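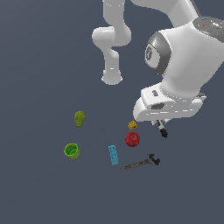

Sulby Returns Depot, Bench 4
Robot sorting cell: pre-shift safety check
Checked by: Athina Katsaros
Date: 21 Aug 2020
Mark each line OK, FIX or N/A. Comments go under the line.

Stop button at operator's side tested: OK

Stop button at packing side tested: FIX
Works, but you have to lean over the tote rail to reach it. Spyros is shorter than me and can't do it without a step. Asked for it to be moved in October, still waiting.

Floor line repainted and visible: OK

Arm speed limited to 300 mm per second with gate open: OK

Gripper fingertips, wear or splits: OK

Cell clear of hand tools before restart: OK
Tools that come through as returns are stock. Our own stay on the shadow board.

Mixed items run in simulation before live sort: OK
Fruit, toy bricks, a wrench and a cup in the same run. Manolis signed off the pick order.

Manual sort station kept usable: FIX
The lamp is gone and the stool went to Pitomby. If the cell stops we go back to hand sorting, so the station has to be ready.

Job rotation followed: FIX
Two people used to share the lifting. Now one person watches the cell for most of the shift. Apostolos did 7 hours at the screen yesterday and had sore eyes and a stiff neck. Suggest swapping at each break.

Staff trained on jam clearing: FIX
Night crew not done. They are calling day crew at home when it jams.

Items sorted last shift: 216
Lower than by hand on small orders. Please don't use this figure to set targets yet.

Supervisor to action FIX lines: Periklis Deligiannis
Next check: start of next shift, same form.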